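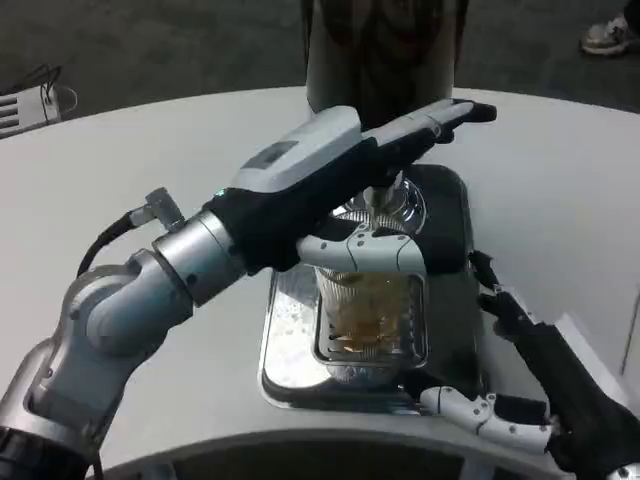

Main gauche tendue, près de la colonne argentée du distributeur de boissons.

13 janvier 2025 – cahier d'atelier, dossier Gultine

Repris le dossier ce matin avec un grand café et Xiuying Liao au téléphone, toujours aussi patiente avec mes questions (merci à elle si elle relit ces pages !). On cherche toujours par où faire entrer la gamme Gultine en Belgique et aux Pays-Bas : distributeur exclusif, agent commercial, ou vente directe avec un petit stock sur place. J'avais un faible pour l'agent, mais je suis moins sûr de moi depuis que j'ai relu le projet de contrat de Cartwright, surtout l'article sur l'indemnité de fin de mandat, que j'avais survolé en décembre.

Vedwood propose de nous louer un coin d'entrepôt. Le devis est de 1 272 euros par mois, préparation comprise, ou 1 896 avec la gestion des retours. Xiuying penche pour la seconde formule. Moi j'hésite encore, on a si peu de recul sur les retours à l'export... À Dovthorpe ils avaient pris la formule courte la première année et l'avaient regretté dès le printemps, d'après ce qu'elle m'en dit.

Étiquettes : il faut le néerlandais et le français partout, et l'allemand si on veut être tranquilles pour toute la Belgique. J'ai repris les textes des 19 références une par une, c'est long mais plutôt agréable avec la radio. Deux notices sont à refaire entièrement, la traduction du mode d'emploi ne veut rien dire (on y « marie » le couvercle au lieu de l'emboîter, ça m'a fait rire tout seul).

TVA : numéro néerlandais demandé, pas de réponse. Relancer jeudi.

À voir avec les collègues :
- qui paie le transport en cas d'échange, nous ou le revendeur
- tarif public en Belgique, aligné sur la France ou non
- délai de paiement chez Cartwright, le contrat dit une chose et l'annexe une autre

J'ai laissé le classeur bleu sur l'étagère du fond, avec mes annotations au crayon. Servez-vous, mais remettez-le en place, s'il vous plaît.

Entrées récentes
Gultine : premiers échanges avec Cartwright
Vedwood, visite de l'entrepôt
Modèle de lettre pour les revendeurs
Notes sur les incoterms

Ce site utilise des cookies pour mémoriser vos préférences. Accepter | Refuser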